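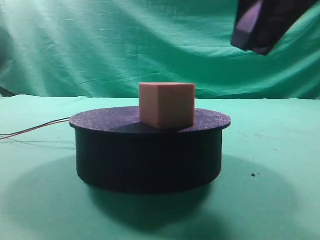

Birger Halvorsen wrote in to say he'd been putting off the turntable axis for most of a year because every planner he tried wanted the part to hold still first, and could we please put that at the top of the page. Done, Birger. Muris doesn't need the part to hold still.

Muris 2
Pick planning and control for parts on rotary tables
By Nurkmont

Overview
Compatibility
What's in the download
Pricing
Questions

Overview

Muris is a software package that sits between your camera and your arm controller and works out how to close a two-finger gripper on something sitting on a turntable. You give it a camera stream, a turntable angle (or no angle at all, more on that further down) and a rough idea of the part's size. It gives you back a stream of gripper poses that stay lined up with the part as it comes around.

We love turntables. They're cheap, they take up next to no bench space, and they turn a boring pick into a really good problem! A part parked in the centre of the disc only changes its heading. Move it out toward the rim and it's travelling along an arc as well, the faces you were going to grab keep swinging away from you, and for a chunk of every turn the approach you planned is the wrong one. Muris keeps a short list of candidate grasps alive the whole time and swaps between them as the part rotates, so the arm is usually already heading for the right pair of faces by the time it gets low.

Perception

The part finder works from a single fixed colour camera. It looks for the disc first, fits an ellipse to the rim, and gets the tilt and centre of the table from that. After that it only looks for parts on top of the disc, which saves a lot of wasted effort on wrinkles in the backdrop, marks on the tablecloth and stray wires.

Block-shaped parts get an edge fit on whichever vertical faces are in view. With two faces showing, the heading comes straight from the corner between them. With one face square on to the camera, the fit is weaker, and Muris says so: the confidence value drops and the planner leans on the motion model until a second face comes back. We spent a long time on that handover and we're very happy with how it feels now.

Shadows were the headache in version 1. A dark soft-edged shadow on a dark disc is easy enough, but the same shadow spilling onto pale cloth used to drag the rim fit outward and the table centre would wander. Version 2 fits the lip of the disc and the side wall as separate curves and checks one against the other. If you gave up on version 1 for this reason, please have another go.

Control

Pose updates go out at 300 Hz, whatever your camera is running at. Between frames the pose is predicted from the turntable motion, so what reaches the arm is smooth. The delay from camera frame to corrected pose is 40 ms on our bench machine and it's measured live in the status panel, where you can see what yours is.

There are three approach modes:

Follow. The gripper stays above the part and turns with it, fingers open on either side, until you send the close command.

Wait. The gripper holds one spot on the arc and closes when the part arrives between the fingers. Good for arms with a slow wrist.

Stop and pick. Muris brings the table to rest at the angle that suits the grasp best, then goes in. Needs table control.

Fingertip clearance is checked against the disc as well as the part. This matters more than you'd think for a part close to the rim, where one fingertip may be over the disc and the other may be out past the edge of it. Muris treats the top plate as a solid with a lip and keeps the fingers from coming down on it. You can set the clearance separately for each finger, which is handy if yours aren't the same shape.

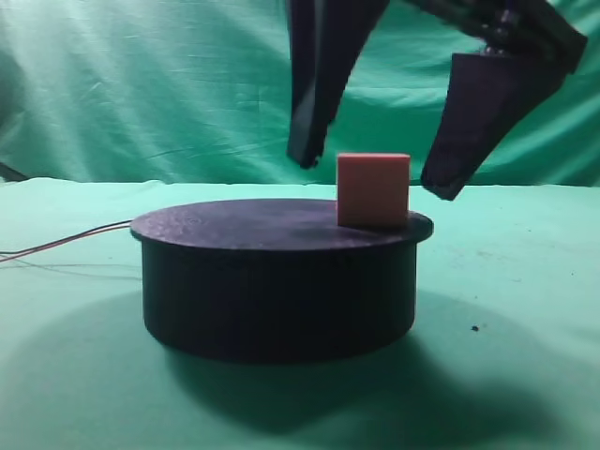
Thắng Chu asked whether the planner will wait when the fingers are already over the part but the heading estimate is still settling. It will. There's a setting called hover_confidence, and until the estimate passes it the gripper stays at hover height and keeps adjusting. Set it low and you get quick picks with the odd nudge; set it high and it can look a bit fussy. We ship it in the middle and most people leave it alone.

The second half of Thắng's message was about asymmetric fingers, where one tip hangs lower than the other. Draw both tips in the gripper editor, at their real heights. The planner takes the lower one as the limit for coming down and the gap between them as the thing to centre on the part.

Working without an encoder

Plenty of small turntables have a motor, a pair of wires and that's it. Muris can estimate the turning speed from the camera alone, using the part itself and any texture on the disc. A speckled or sandpapery top is lovely for this. A perfectly plain one gives it very little to hold on to, so a dab of paint helps. Expect the first turn to be spent learning, and expect to do it again if you change the motor voltage.

If you have an encoder, plug it in and use it! The estimate is good, but a real angle is better.

Tooling

The replay viewer is the bit we show off to visitors. Every run gets logged with camera frames, pose estimates, candidate grasps and the commands that went out, all on one timeline. Drag back to the moment a pick went sideways and you can see which grasp the planner favoured and what it thought the heading was. You can also change a setting and re-run the planner over the same log with the arm switched off — this alone has saved us many late evenings.

Logs can be cut and exported, with the frames kept in step with the poses.

Compatibility

Arms: anything with a streaming Cartesian or joint interface. Ready-made drivers for Vomden arms, both sizes.
Grippers: parallel and angular two-finger. Suction isn't supported.
Cameras: one fixed colour camera, beside or above the table. A second camera can be added for the replay viewer but isn't used in planning yet.
Tables: any flat round top. Square plates are on the list.
Computer: Linux, no graphics card needed.

What's in the download

The planner and driver set
The gripper editor
The replay viewer
The Grønli scenes, our practice set of logged runs with small blocks at different spots on the disc
A printable calibration sheet

Pricing

A bench licence is $375, paid once, and covers one arm and one table. Updates within version 2 are included. Schools and universities can write to us for a classroom licence. Owners of version 1 move up for free.

Questions

Does the part have to be a cube?
No. Boxes, cylinders and anything with two roughly parallel sides will work. Cubes are the easiest because any side will do.

Does colour matter?
A bit of contrast with the disc helps a great deal. A pink block on a black top is about as friendly as it gets. Dark parts on a dark top need better lighting, and you may have to switch the finder from colour to edges.

Can I move the camera after calibration?
You'll need to calibrate again. It's one button and a slow turn of the table.

Will it run two parts on one table?
It tracks several and picks one at a time. Order can be nearest first or your own list.

The next update is due in September and has the square plate work in it, if the corner fitting behaves. Support mail gets answered every Friday and usually sooner.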